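Home | Residents | Apply | Fees | Repairs | FAQ | Contact

Planow House Furnished Lettings
Frequently Asked Questions

The following answers apply to all furnished apartments at Planow House, Ullesness. Where an answer differs from the wording of a signed lease, the lease takes precedence.

What does "furnished" include?

Every apartment is supplied with a bed and mattress for each bedroom, a sofa, a dining table with chairs, window coverings and kitchen appliances. Bed linen, towels, cookware and small electrical items are not supplied. A full list is attached to the lease as the inventory, and residents are asked to read it before signing.

When must the inventory be returned?

The signed inventory must reach the Lettings Office within 8 days of the date on which keys are collected. If no signed copy is received, the office's own copy will be treated as correct. Notes on marks, stains or worn upholstery should be written beside the item concerned – a general remark at the foot of the page is difficult to use later.
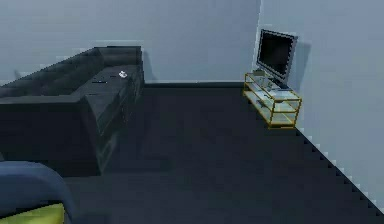
Photographs may be attached to the inventory but do not replace it. They should be sent by email in a single message, with the apartment number in the subject line.

May I remove furniture that I do not need?

Furniture may be removed only by the Lettings Office. Residents who would like an item taken away should apply in writing. Storage space in the Vonusska building is limited, and requests are met in the order received. There is a charge of $40 for each item collected. Items may not be placed in hallways, stairwells or the bicycle room at any time.

May I bring my own furniture?

Residents may bring their own furniture provided that it does not block a door, window or heating vent. Upholstered items must carry a fire safety label. The freight elevator may be reserved through the front desk, and moves must be finished by 8 p.m.

May I paint or hang pictures?

Painting is not permitted. Pictures may be hung with removable adhesive strips. Nails, screws and anchors require written consent, and the cost of filling and repainting will be taken from the deposit if they are used without it. 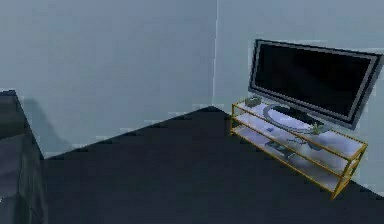
How is the deposit returned?

The deposit is returned by bank transfer once the final inspection has been completed and all keys have been received. Residents should leave a forwarding address and current account details with the office before departure. Any deductions are listed in a letter, with the cost of each shown separately.

What cleaning is expected at the end of the lease?

The apartment should be left in the condition recorded on the inventory, allowing for ordinary wear. Floors, appliances, cupboards and bathroom fittings are all inspected. Residents who prefer not to clean the apartment themselves may book the end-of-lease service for $70. It does not include carpet treatment or the removal of belongings.

Who carries out repairs?

Repairs to the building and to supplied furniture are carried out by Apaza Property Services on behalf of Planow House. Requests should be made through the residents' page or at the front desk. Leaks, loss of heating and electrical faults should be reported by telephone at any hour.

Will I be told before someone enters my apartment?

Written notice is given before any routine visit. In an emergency – a burst pipe, for instance – staff may enter without notice and will leave a card stating the time and purpose of the visit.

Can a lease be extended?

Extensions are offered in blocks of 4 months, subject to availability. Leases ending in July are in heavy demand, and early application is advised. A new inventory is not required when a resident remains in the same apartment.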